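Print this story | E-mail this story

Table for two, and a pan on the side
10/17/25

I caught Girish Tyagi on his lunch break, and within a minute we were arguing about forks. He has been laying tables, one way or another, for 40 years, and he still gets worked up!

"Start with the placemat," he told me. "Put it down straight and you have something to line up with. People start with the glasses and then they're shuffling everything."

He likes plain black plates (so do I – they make even scrambled eggs look good) and keeps his utensils standing in a basket.
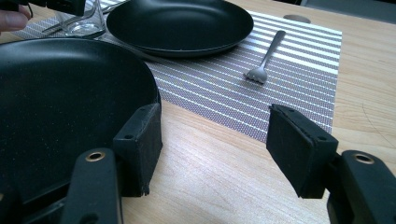
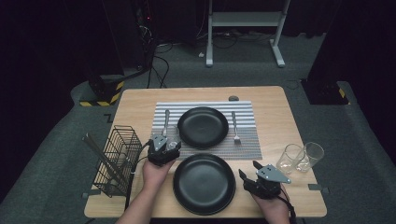
I asked about chopsticks, and he said they go in with the spoons and forks at his house, always have. "My sister at Lastport has a drawer with 6 sections. I can never find a thing in it."

And the frying pan? Girish brings his to the table, on a folded towel, and lets everybody help themselves. His one rule is no metal spoons in a nonstick pan. "I ruined three before February was out one year," he said, laughing. "My wife hid the next one."

We ran out of time before we got to napkins, so I owe him another call.

12 comments | 3 shares

Related items
The Dwivedi family's Sunday eggs
Small kitchens at Iveo
Zokel supper club starts up again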